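Home Sites Inspections Forms Archive Contact

Tilwood Staff Kitchen and Servery: Periodic Inspection Checklist with Comments

October. Compiled by Parisa Kordestani

Scope: ground floor kitchen, servery, dry store, rear corridor to the loading door. The upstairs tea point is covered on a separate sheet. Inspected with Firouzeh Nazari, starting 7:15 a.m., before service. Ratings are P (pass), A (attention, fix before next inspection), F (fail, fix before next use), N (not inspected).

1. ACCESS AND EXITS

1.1 Rear corridor clear to full width. A. Flattened cartons stacked against the left wall at the loading door. Removed during inspection. Same comment was made last time.

1.2 Exit door opens without key. P. Closer is slow on the last few inches but latches.

1.3 Exit sign lit on mains and on battery. P on mains. F on battery. Sign went dark when the test switch was held. Battery pack to be replaced; Hullby holds the part.

1.4 Floor free of trip hazards. A. Vinyl lifting at the threshold between servery and dry store. Taped for now. Tape is not an accepted repair and will be marked F if found again.

2. FIRE

2.1 Extinguishers present, in date, pins and seals intact. P for the CO2 unit by the panel. A for the wet chemical unit: bracket loose on the wall, upper screw turning freely in the plug.

2.2 Fire blanket mounted and reachable without crossing the range. P.

2.3 Hood filters clean. F. Grease visible on the underside of the two filters nearest the wall. Cleaning log shows initials for every week, including the week the kitchen was closed. Log to be discussed with Daithí Ní Mhurchú.

2.4 Combustibles kept clear of the range. P. Minimum side clearance on the site drawing is 610 mm, measured and met.

2.5 Gas shutoff labeled and free to turn. P. Label has faded; reprint.

3. ELECTRICAL

3.1 Panel door closed, 1000 mm clear in front. A. Mop bucket standing in the clear space. Moved.

3.2 GFCI outlets trip on test and reset. P, except the outlet left of the hand sink, which tripped but took several presses to reset. Replace.

3.3 Cords free of cuts, tape and crushed sections. A. Slicer cord flattened near the plug. Slicer tagged out pending repair by Nic Aodha.

3.4 No extension cords in permanent use. F. One found behind the servery unit feeding the receipt printer. Ximena Ochoa reports an outlet was requested in the spring. Request could not be found. Resubmitted.

4. WATER AND HAND WASHING

4.1 Hand sink unobstructed, stocked with soap and towels. P.

4.2 Hot water at hand sink within 30 seconds. P.

4.3 Drain covers seated. A. Cover under the pot sink rocks when stepped on. Two of the fixing screws are the wrong thread.

4.4 Backflow preventer tag current. N. Cupboard locked, key off site.

5. STORAGE

5.1 Shelving anchored to wall. P in dry store. A in servery: unit installed by Plitetti has one anchor missing at the top right. Unit is stable when pushed but the installation sheet calls for all anchors to be fitted.

5.2 Heavy items below shoulder height. A. Flour sacks on the top shelf again.

5.3 Chemicals separate from food, original containers, labels readable. P. Descaler was in a spray bottle with a handwritten label at the last visit; bottle has been discarded.
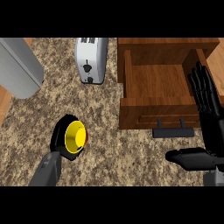 Category: Work Surfaces and Countertops

6.1 Surface sound, no open cracks or chips. P. On speckled stone, hairline cracks are hard to find by eye. Use a flashlight held low and a fingertip along the sink cutout and the front edge.

6.2 Joints and wall seal intact. A. Sealant pulled away behind the tap for a hand's width. Cut out and redo; do not overlay.

6.3 Sealer condition on granite. P. Water drop test done in two places, no darkening after ten minutes. Record the locations on the plan so the same spots are used next time.

6.4 Appliances stable, feet present, vents unblocked. A. Countertop mixer has lost one rubber foot.

FOLLOW-UP

F items go to Aiman Subramaniam the same day. Range not to be used until 2.3 is closed. A items stay open on the sheet until initialed by the person who checked the repair, who may not be the person who made it. Item 4.4 to be inspected when the key is returned.

Sheet 2 of this form (refrigeration temperatures) is filed with the daily logs.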